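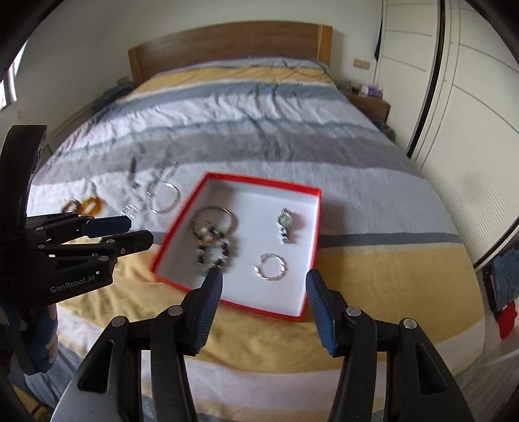 The bracelet sort, on the bed, halfway through the first round.

So the jewelry finally got its turn. I've been putting this one off since November, when I did the closet and got all smug about it and then shoved every bangle I own into a shoebox "for now." For now lasted through the holidays and well into January. Yesterday I went digging for one bracelet, came up with a knot the size of a plum, and decided enough was enough.

I do all my sorting on the bed. I've tried the kitchen table (things roll off) and I've tried the floor (my knees have opinions), and the bed wins every time. You can spread out, nothing bounces away under the fridge, and you have to finish before you can go to sleep! I didn't even straighten the duvet first. The stripes looked great in the store and they've looked rumpled ever since, and I've made my peace with that.

The tray with the red sides came from Jillel, the little home store over in Gumedham, and I bought it with no plan at all. It's open on top, which I've decided is the whole secret. Every jewelry box I've had with a lid turned into a place where things went to be forgotten. With a tray I can see what I've got while I'm still half asleep, and the white bottom helps a lot with the dark stuff.

My rule this time was wear it or move it. If I've put it on in the last few months, it gets a spot in the tray. Everything else stays out on the covers until I've had a proper think.

The big silver hoop went in first, no contest. I wear it with everything, and it makes a nice clunk on my desk that I'm sure my coworkers love. Then the beaded one with the black, white, gray and brown beads, because it goes with every sweater I own. The watch with the greenish face is in there too – I check the time on my phone like everybody else, but my wrist feels bald without it. And the little twisted bangle, which I nearly passed over because it's so small. I tried it on next to the hoop and they looked so good together that I wore both to make lunch.

The amber-colored bangles are the hard ones. I got them at the Posudley flea market years ago and I adore them, but they're summer bangles to me and it's January. They might get their own dish on the windowsill where the light can come through them. The silver chain bracelet is a maybe. It's gorgeous and it snags on every cuff I have. The clear crystal ring I only wear to weddings, and there are no weddings on the calendar, so that's going in a pouch in the top drawer.

Whatever doesn't make it goes in the Quintana swap bag, and then I have to start on necklaces. There's a whole second shoebox. I gave it 30 minutes last night and got exactly one chain free, with a sewing pin and a lot of muttering. If you've got a trick for fine chains that doesn't involve baby powder all over the bedroom, please leave it in the comments!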